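Drerkus Wrist-View Kit, evaluated with the Meng pose-filtering method

Reviewed by Zeyu Yu
2021-05-23

The Drerkus kit is a wrist-mounted camera, a bracket set, a sync cable and a license for the Meng filtering package. It is sold to groups that train manipulation policies from wrist views and want to remove unusable frames before training. We bought one unit at list price for the Feltside lab and ran it for most of May on an arm with a multi-finger hand. The vendor had no part in the tests and has not seen this text.

Hardware

The camera body is small enough to clear the hand through the full wrist roll range. The bracket attaches with four screws and has two locating pins, so it goes back to the same position after removal. We took it off and refitted it repeatedly during the first week and did not need to redo the hand-eye calibration. The supplied cable is too short. With the camera at the wrist and the cable dressed along the forearm, it reached the base connector with no service loop, and we replaced it with a longer one from stock.

The lens is fixed focus. Objects at fingertip distance are acceptably sharp, and so is the far side of the room. Exposure is automatic by default and can be locked from the driver. The driver installed without errors on two of our three machines; the third needed an older kernel. The documentation does not list supported kernels.

What the method does

Most filtering tools for wrist video score each frame by sharpness or by the presence of a known object. The Meng method scores it by the agreement between the image and the joint state. A small network predicts wrist orientation from the image alone, the prediction is compared with forward kinematics, and the residual becomes the frame score. A frame with a low residual is assumed to contain enough structure to be useful. A frame with a high residual is dropped or down-weighted, depending on the mode.

The approach is sensible, and its weak point is easy to predict. The orientation network relies heavily on long straight edges and on the direction of the ceiling lights. When the wrist is rolled far from level and the camera faces away from the bench, the view may contain a great deal of structure and still have nothing to do with the task. Transit segments between a pick and a place are full of such frames.
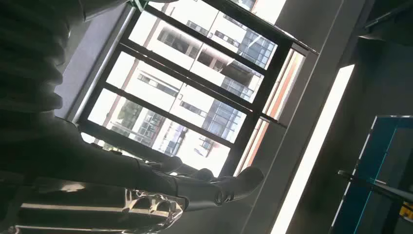 Transit view with the wrist rolled. The hand is dark against the window; window grid, facade and light fixture all run at an angle.

Frames of this type are a fair test of both halves of the kit. For the camera, the difficulty is contrast. Parts of the white facade outside are overexposed, and the fingers keep little detail beyond thin highlights along their edges. With exposure locked for the bench, backlit views came out worse in the glass area. With automatic exposure the hand went darker. Neither setting is wrong, but a user who needs finger detail in every frame should plan on blinds.

For the filter, the difficulty is the opposite one. The mullions and the light fixture give the orientation network plenty to work with, and it tends to score such views as good. They are good for orientation. They carry no information on the object being handled, and a policy trained on them learns the window.

Test procedure

We recorded 1,466 transit and approach segments over the month, with the arm running the same set of bench tasks in each session. Two people labeled every segment as useful or not useful for grasp training, without access to the filter score. Where the labels differed, the segment was left out of the comparison. That left 986 segments. The filter was then run in default mode, with the shipped weights and no tuning, and its keep or drop decision was checked against the labels.

Results

In default mode the filter disagreed with the labels on 37 segments out of the 986. I had expected a larger number. Of those, 23 were window-facing views that the filter kept and both labelers rejected. The remainder were mostly close approaches in which a finger covered most of the image and the filter dropped a usable segment.

The errors are therefore concentrated, and the main group can be reduced with one rule. We added a check on wrist roll and camera heading that rejects any segment pointed above the bench plane for its full length. It is a few lines in the config file and uses only joint data. We have not measured it on a fresh set of recordings, so I give no figure for it here.

Down-weighting mode was less useful. The weights it produced were bunched near the top of the range, and the resulting policy could not be told apart from one trained on unfiltered data in our small trial. I would not pay extra for it.

Compared with Zimard

We also own the Zimard filter, which scores frames by sharpness. It is faster and runs on a laptop. It has no access to joint data, and it cannot separate a crisp view of the bench from a crisp view of the building across the street. For a lab without windows the gap between the two would probably be smaller – our room is a hard case. Zimard's export format is better documented, and its logs state which threshold rejected a frame. The Meng logs give only the residual.

Complaints

The calibration routine overwrites the previous result without asking. Score files are written in one block at the end of a run, so an interrupted run leaves no output. The license is tied to the camera serial number, and a group with two arms has to buy two.

Recommendation

Buy the kit if your training data includes long transit segments and your joint logs are properly synchronized with the video. Add the heading check before the first full run and order a longer cable at the same time. If you record only short, bench-facing motions, Zimard will do the job at lower cost. Our unit stays on the arm through the next data round, with the filter in default mode and down-weighting turned off.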